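Hanging your washing straight from the basket (and doing a lot less ironing)

Posted by Eifion, 6/30/22

I used to be a draper. Not the cloth-selling sort, the sort who drapes wet T-shirts over radiators, doors and the backs of chairs and then wonders why everything dries with a ridge across the middle. Then we moved to the flat in Trolent, which has exactly one radiator worth the name, and I had to learn to use a rail. I've been doing it this way ever since and I'm a total convert!

What you need is very little: a basket, a freestanding rail and some hangers. Plastic ones, please. Wire hangers can leave rust marks on damp cotton (ask me about my one good white shirt) and bare wood doesn't love the wet either.

First, put the rail up before the washing machine finishes. Sounds daft, but if it's still folded behind the wardrobe when the beep goes, the load will sit in the drum until bedtime. I spin cottons at 1,200 if the label lets me, and drop to 600 for anything thin or stretchy.

Next, put the basket on the floor right up against the foot of the rail. I mean close! You want to be able to lift something out and have it on a hanger without taking a step, so nothing trails along the floor on the way. Leave the hangers on the rail too, spaced out a bit, so there's always one within reach.
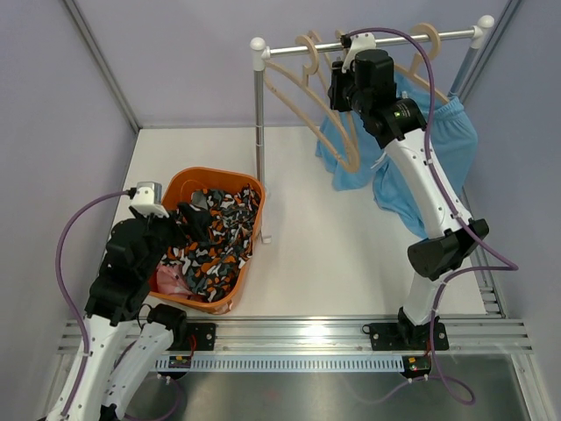 Basket at the foot of the rail, hangers up and ready for the camouflage print.

Now take one thing at a time, from the top. If you tug at a sleeve from the bottom you'll get the whole tangled lot. Hold each piece by the shoulders or the waistband and give it a proper snap, two or three goes, like you're shaking out a picnic rug. Most of your ironing disappears right there.

For tops, feed the hanger in from the bottom hem and up to the neck. Pushing it down through the collar stretches it, and my friend Hằng still hasn't forgiven me for her navy jumper (heavy knits should dry flat, by the way, learn from my crimes). Do up the top button on shirts, smooth the collar and pull the seams straight with your fingers.

Leave a hand's width between hangers. If you run out of room, small stuff like socks and pants can go on an airer or a peg ring.

Open a window if you can. In December I shut the door and run the dehumidifier for 5 hours, and thicker things get turned round halfway through. Pockets take the longest, so check those before anything goes back in the wardrobe.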